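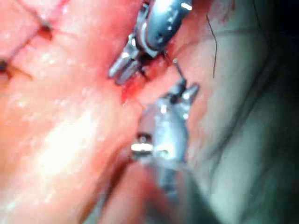 Reds and pinks on uncoated stock are giving me trouble and I would like a second opinion before I send plates. The job is a 1,267 copy run of a saddle-stitched booklet on Cavton uncoated, CMYK both sides, sheetfed. Proofs from our inkjet look fine. The wet proof came back with the mid pinks gone brown and everything darker than a three-quarter tone closed up. The worst areas are wet-looking pinks with small white highlights sitting in them, as on the tissue here, where the highlights either vanish into a light tint or stand out as bare paper with a hard edge. The neutral grey of the instruments beside it also picked up a warm cast. Coated profile was used for the first conversion, which I know is wrong, but the second conversion with the mill's own uncoated profile is only slightly better. Rendering intent is relative colorimetric with black point compensation on. RIP is Netix. Is this a profile problem, a curve problem or a press problem?

platebender
Posted 17 July 2025
Prepress > Colour management > Dark reds filling in on uncoated

Re: Dark reds filling in on uncoated
gumarabic wrote:

Press problem until shown otherwise. Ask the shop for the dot gain on that proof, measured at the midtone on all four plates. If magenta gained more than the others your pinks go heavy, and if yellow gained with it they go brown. No profile will fix a press that was not running to the condition the profile describes.

Also ask which ink sequence they ran. I have seen the same files on the same paper shift visibly when a shop swapped magenta and cyan to suit the job that was on before.

Re: Dark reds filling in on uncoated
halftone_hal wrote:

Disagree with the above, at least as a starting point. The poster already said the closed-up areas are past the three-quarter tone. On uncoated that is nearly always total ink. A coated conversion lets you run far more ink than the sheet can hold, and if the second conversion was made from the first CMYK file instead of going back to RGB, the damage was already in there.

platebender, which was it? RGB to uncoated, or coated CMYK to uncoated?

Re: Dark reds filling in on uncoated
platebender wrote:

Coated CMYK to uncoated, for most of the pictures. The RGB originals are on the server but the folder is a mess. I can get them.

Dot gain figures requested. The shop is using Follow for job tracking and my question is sitting in the queue as "awaiting operator".

Re: Dark reds filling in on uncoated
halftone_hal wrote:

Then go back to RGB before doing anything else. Converting CMYK to CMYK through Lab throws away the black generation. You end up with a file where the dark reds are built from heavy yellow and magenta with cyan doing the work that black should be doing. It looks acceptable on an inkjet proof, which does not care. On a sheet that soaks up ink it turns to mud.

Quick check: put the info palette on the darkest part of a red area and read cyan against black. If cyan is well ahead of black, there is your mud.

Re: Dark reds filling in on uncoated
platebender wrote:

Checked. Cyan is well ahead of black in every shadow I sampled. This one is the worst of them, down along the bottom and the left side where the red goes deepest.
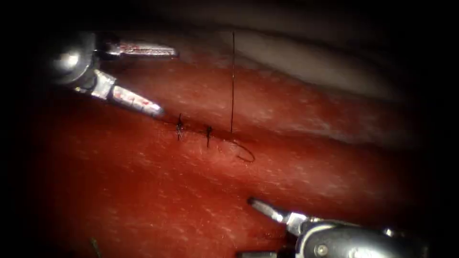 Dark red with fine black suture. First conversion, before any edits.

The thin black lines are a second worry. They need to stay readable as black against the red, and on the wet proof they sank.

Re: Dark reds filling in on uncoated
gumarabic wrote:

Fine dark detail on dark red sinks on uncoated whatever you do. You have maybe half the density range of the screen and the red is using most of it. Either lighten the red or accept it.

Sharpening helps more than people admit. Sharpen the black plate only, small radius, fairly strong. The eye takes edge information from black and will forgive the colour plates being soft.

Re: Dark reds filling in on uncoated
inkmileage wrote:

I would be careful with that. Sharpening only the black plate on a file with weak black generation does very little, there is nothing in the plate to sharpen. Order matters:

RGB original
tone curve in RGB, open the three-quarter tones
convert with medium to heavy GCR
then sharpen black

With heavy GCR the cyan in the reds is replaced by black, the reds stay cleaner because the contaminating ink is out of them, and the press operator can move magenta up and down without swinging the neutrals.

Re: Dark reds filling in on uncoated
gumarabic wrote:

Heavy GCR on flesh and pink is a bad habit. You get grain. Black dots show in light pinks in a way that cyan dots do not, and on a coarse screen it looks like pepper. Medium at the most, and set the black start well down the scale so the highlights and quarter tones carry none.

I ran a magazine for nine years on uncoated and the only complaints we ever had about skin were the months when someone set GCR to heavy.

Re: Dark reds filling in on uncoated
inkmileage wrote:

Magazine on what screen? At a fine ruling the grain is invisible at reading distance. And a late black start gets you most of the benefit with none of the pepper, so we may be arguing over the name of the setting.

Re: Dark reds filling in on uncoated
gumarabic wrote:

Coarse one. Fair enough. Late black start is the part that matters.

Re: Dark reds filling in on uncoated
platebender wrote:

Dot gain came back. Magenta is over the target at the midtone, yellow slightly over, cyan and black on target. So everyone is partly right. Operator says the Csonka blankets on that unit were due for a change and have now been changed.

I have redone three pictures from RGB with medium GCR and a late black start. Reds are visibly cleaner on the soft proof. The new problem is the ones with a very dark surround. 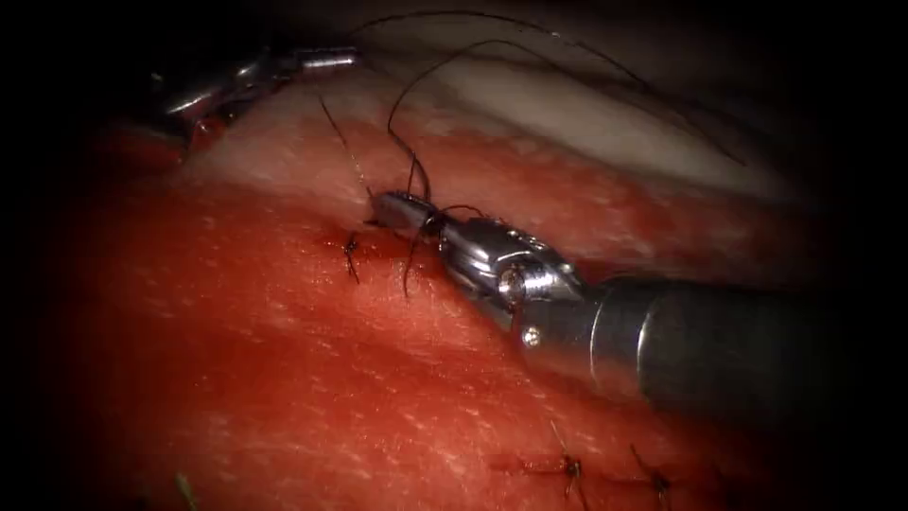

Bright centre, edges running down to near black. From RGB, medium GCR.

The surround reads as four-colour black in the corners and the total is still over what the Cavton sheet wants. If I pull the ink limit down in the profile, the corners go flat and you can see a step where the limit starts to bite.

Re: Dark reds filling in on uncoated
halftone_hal wrote:

The step is from the limit being applied as a hard clip. Do you have it set in the RIP or in the profile? Netix will clip on output if the limit is ticked there, on top of whatever the profile did. Untick it in the RIP and let the profile handle it, the profile has a smooth roll-off.

Re: Dark reds filling in on uncoated
platebender wrote:

It was on in both. I did not set it in the RIP so it must be in the default queue. Off now and the step has gone.

Corners are still a bit flat.

Re: Dark reds filling in on uncoated
dryback wrote:

Flat corners are what uncoated paper looks like. Let the sheet dry overnight before you judge it too. Dryback on uncoated is severe and the black you see at the delivery end is better than the black you will see the next day. I have watched customers approve wet sheets and reject dry ones off the same pile.

On the white highlights from the first post, which got lost: do not let them go to zero. Bare paper next to a heavy pink has a hard edge. Put a small tint of magenta and yellow in all but the brightest points and the edge softens. Leave a few at zero or the whole thing goes chalky.

Re: Dark reds filling in on uncoated
gumarabic wrote:

Agree on the overnight dry. Disagree on the tint. A minimum dot of that size may not hold on plate, and if it drops out in patches the result is worse than clean paper. Ask what minimum dot the platesetter holds before doing this.

Re: Dark reds filling in on uncoated
dryback wrote:

Any platesetter made recently will hold it. If theirs will not, they have other problems.

Re: Dark reds filling in on uncoated
Eusebio Benavides (moderator) wrote:

Moved this from General. I am setting out the procedure in order so it can be linked from the uncoated FAQ. Corrections welcome, keep them short.

1. Get the RGB originals. Do not convert from CMYK to CMYK if there is any way around it.

2. Open the three-quarter tones in RGB with a curve. Leave the quarter tones alone. Mid pinks with darker red patches in the same picture are a good test, and if the patches separate from the pink on screen at this stage they have a chance on paper. Check small dark items such as the knots here as well. 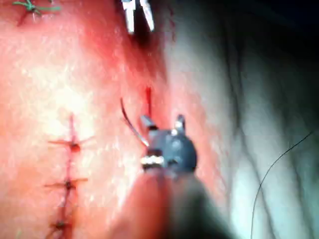
3. Convert with the uncoated profile, medium GCR, late black start. Ink limit in the profile only.

4. Check that the ink limit is off in the RIP queue.

5. Sharpen the black plate, small radius.

6. Ask for the minimum dot and decide on the highlight tint from that.

7. Wet proof, dry overnight, then measure and judge.

Re: Dark reds filling in on uncoated
inkmileage wrote:

Step 5 should say to look at the plate on its own first. If it is nearly empty, go back to 3.

Re: Dark reds filling in on uncoated
gumarabic wrote:

Dot gain check should be step 0. Blankets were half the problem in this thread.

Re: Dark reds filling in on uncoated
Eusebio Benavides (moderator) wrote:

Both noted for the FAQ version.

Re: Dark reds filling in on uncoated
platebender wrote:

Second wet proof is in, dried overnight. Pinks are pink. The fine black lines hold, with the black plate sharpened. Greys are neutral to my eye and slightly warm by the meter. Minimum dot on their platesetter is good enough for the tint, so I used it, and the highlights look soft without going chalky. Corners flat as predicted.

Magenta came back to target after the blanket change. One spread still has a faint brown shift on the left page only. Operator thinks it is the ink keys on that side. Plates go tomorrow unless he finds something else.

Re: Dark reds filling in on uncoated
dryback wrote:

Left page only is not your file. Ask for a density reading across the full width of the sheet before you sign it.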